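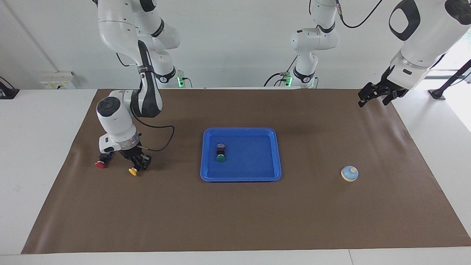 J'utilise le grand tapis de travail Trilden depuis le mois de juin, sur une table blanche qui sert à un peu tout : tri de petites pièces, câblage, remontage de boutons-poussoirs. Je l'ai pris en marron, la seule teinte disponible dans cette taille chez Soretti. Un plateau bleu à rebord était vendu avec, en lot. Les boutons à capuchon rouge, jaune ou vert, avec leur corps noir, se repèrent bien sur le marron, et le capuchon vert foncé ressort aussi sur le fond bleu du plateau. Sur la table nue, c'étaient surtout les petites vis que je perdais de vue.

Le tapis est arrivé roulé. Il a fallu deux jours pour que les coins se mettent à plat, avec des livres dessus. Il y avait une odeur de caoutchouc assez nette à l'ouverture, partie au bout d'une semaine. Depuis, il ne glisse pas, même quand on appuie fort pour enclencher un bloc de contact. Il couvre presque tout le plateau de la table et ne laisse qu'une bande blanche sur les bords, ce qui me convient : j'y pose le crayon et le carnet.

Côté entretien, une éponge humide suffit pour la poussière. Le café laisse une auréole si on attend le lendemain. J'ai essayé le nettoyant Güneş que Sibel Erdem utilise sur ses plans de travail : l'auréole s'est atténuée sans disparaître. Les traces de feutre, elles, sont restées. 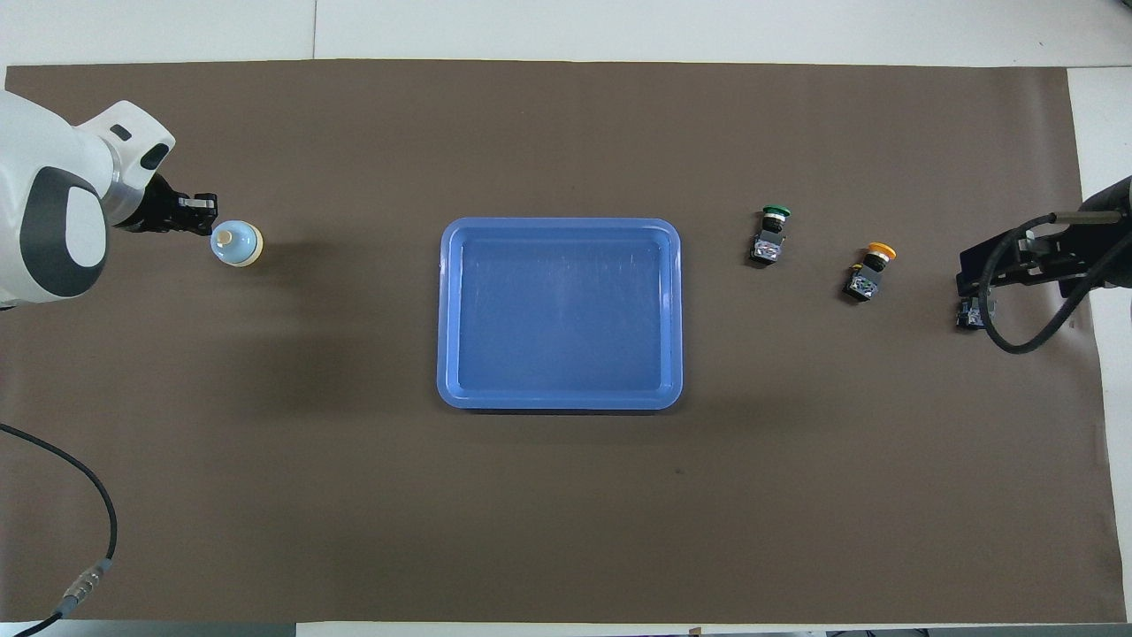 Le plateau bleu est la bonne surprise du lot. Les coins arrondis se nettoient d'un coup de chiffon et le rebord est assez haut pour que les pièces ne roulent pas dehors quand on le déplace. Il est par contre un peu souple : chargé de visserie, il plie si on le soulève d'une seule main. Mhairi Niven a le modèle Jukia, plus rigide, mais le sien a des angles droits où la limaille se coince. J'aurais aimé pouvoir racheter le plateau seul – Soretti ne le propose qu'avec le tapis.

Autre réserve, la surface marque. Un bornier métallique laissé tout un dimanche au même endroit a fait un petit creux, encore visible le lundi soir. Rien de gênant pour travailler, mais ceux qui veulent un tapis impeccable seront déçus. Je déconseille aussi d'y couper au cutter, le fabricant le précise d'ailleurs sur la notice.

J'ai payé le lot 22 euros, port compris. À ce prix je le reprendrais, de préférence dans une couleur plus claire si elle existait.

Points positifs : ne glisse pas, grande surface, plateau pratique.
Points négatifs : odeur au déballage, taches de café, plateau un peu souple.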